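Unclenched, mostly

I gave the robot arm a black eye on Friday, or it gave one to the shelf. The incident form has one box for "equipment at fault" and I filled it in twice and crossed it out twice, so we'll see what comes back.

Some of you will remember that I took on the remote work at the Rodport site over the winter. The arm lives there, in a packing bay, and spends its days moving cartons from a belt to a rack. When it gets confused it stops and asks for a person, and the person is me, at home in my socks. I put on the headset, I get a view of the bay, I move my head to look around and my hand to move the gripper. Then I hand it back and go finish my coffee. Most days that's two calls before lunch and a long afternoon of feeling overpaid.

The call came in at the usual kind of time for the usual kind of thing, a carton sitting crooked on the rack. I put the headset on, took over, straightened the carton, very pleased with myself. Then I got an itch on my forehead. I pushed the headset up to scratch it.

You can probably see where this is going. I couldn't, because the thing was on top of my head.

The headset is supposed to know when it leaves your face. There's a little sensor for it, and when the sensor says you're gone, the arm is meant to hold still. Mine had decided, at some point in its life, that I was always there. So the arm went on following my head, which was tilting back to let me scratch, and it followed it up and to the left with a full carton in its grip until it met the upright of the next rack. The collision stop worked, I'll give it that. It worked after the collision, as the name suggests.

The damage was one dented upright, one scuffed gripper pad, and a carton of bathroom fittings from Beaulieu that is now a carton of smaller bathroom fittings. The bay was locked, as it always is when the arm is live, so there was no one inside the fence. I've thought about that gate quite a lot since.

The line was down for about 40 minutes. I spent them on the phone with the support desk in Drundport, who asked me to turn the headset off and on again, then asked me to look into it and away from it, then asked me to put it on an orange. The orange passed. So did a couch cushion. As far as the system was concerned, the cushion was a trained operator and could have gone straight to work.

What bothers me more than the sensor is that there was only the sensor. The old setup at Culdale had a grip switch as well, a cheap plastic thing you squeezed the whole time you were driving. Let go and everything froze. We all hated it. It made your hand ache and it squeaked, and I personally signed the request to get rid of it – my name is right there, in my good pen. The new kit did away with it and I wrote on this very blog that it was the best change they'd made. I have left that post up. You're welcome to go and enjoy it.

For now the rule is that I hit the pause key before I touch anything above my neck. Drundport has sent a checklist with 15 steps, and step 2 is "confirm headset is on head." They say a software fix is coming in April and they'd like the headset back so they can look at the sensor. I've asked for the squeaky switch. I was told there's a box of them in a closet somewhere, and would I mind filling out a request.

It's off my face and waiting for a mailing box, and I keep pausing an arm I'm not even connected to. 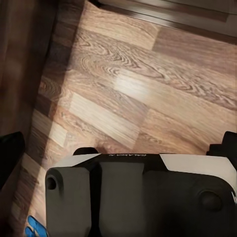 Odalys writes that her site kept the grip switches and people simply wrapped tape around them to hold them down, so please don't assume the squeaky one would have saved the fittings. She'd want the switch and a sensor that gets tested at the start of every shift, with the cushion if necessary.

Related posts
Goodbye to the squeaky switch
Two monitors, one desk, no room for lunch
What the Rodport belt does when it rains
My first week at Culdale

Contact | Copyright, all posts and complaints mine | Back to top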